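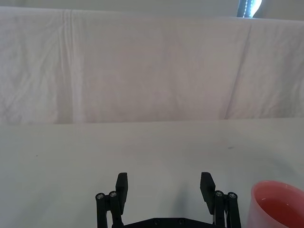 Is the Clanura open day worth the drive if you don't work in robotics?

It depends on how much you like standing around and watching. The hall is small, the demos repeat all day, and the staff will answer basic questions.

Clanura open day, who went?
Local events > Days out

posted by kettle_and_fern, 16/06/2024
I've got the next one penciled in for me and my dad. He ran packaging lines for years and wants to see the arms up close. It's 82 miles each way for us. Can anyone who's been tell me what they had running?

gravelbike
I went with my brother-in-law. The one I spent the most time at was pouring. Two arms at a white table with a sheet hung behind it, and a plastic cup. Fiachra McGrath was running it and took questions between tries. I asked why the cup was plastic and he said he was tired of sweeping.
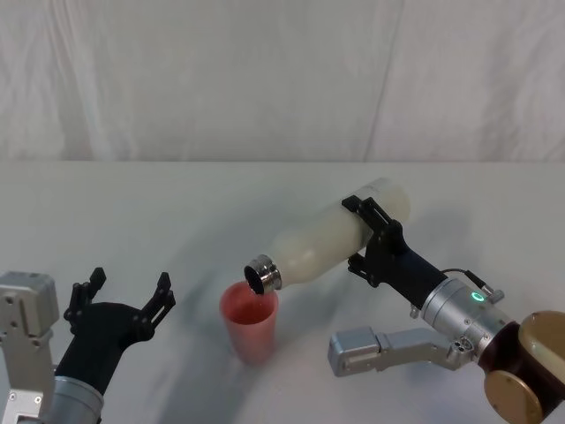 Bottle in the right gripper, mouth over the red cup.

kettle_and_fern
Thanks. How close can you stand?

gravelbike
There's tape on the floor. Close enough to read the labels on the control box, too far to touch anything.

onthewestroad
I'll be the one to say it: I was let down. The leaflet says "household tasks" and what I got was a long wait for a bottle to be tipped. I can pour a drink in two seconds. Lots of people walked off before they saw a whole try.

gravelbike
They said at the door that it's slow. They keep the speed down with visitors in the room.

onthewestroad
Slow is fine. Put a schedule up so I know when to come back.

mags_t
Agree on the schedule. I don't agree it was dull, though. My daughter stayed there most of the morning and had to be pulled away for lunch. There was a counter on the wall with the number of tries since they set the table up, and it was at 1,489 when we left. I would have liked to know how many of those went well. I asked and got a vague answer.

onthewestroad
That's my point. If they don't say how many worked, the number means nothing.

gravelbike
Fair. I'd ask for that too.

mags_t
For kettle_and_fern, the order we did it in, which avoided most of the line:

1. Sign in at the Carroll building, not the main gate. They gave out 200 wristbands for the morning and ran out before eleven.

2. Pouring table first, while the room is quiet. Watch the grippers when they open and close. Your dad will probably want to look at the linkages, with the screws at the pivots.

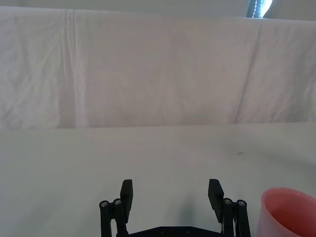
3. The Zorlow room next. Sorting and folding, and they let kids press the start button. It gets loud.

4. Suken talk last. It's half an hour in a lecture room with proper seats. The speaker covers what goes wrong with grippers, and she had better numbers than the wall did.

kettle_and_fern
That helps a lot. Is there parking by the Carroll building?

mags_t
A small lot behind it. We got the last space at 9:30. The overflow is a field and it was muddy.

onthewestroad
Take a folding stool if your dad doesn't like standing. There's nowhere to sit in the pouring room.

gravelbike
Seconded on the stool. And the coffee is cash only.

kettle_and_fern
OK, stool, cash, get there by nine. I'll post after we've been.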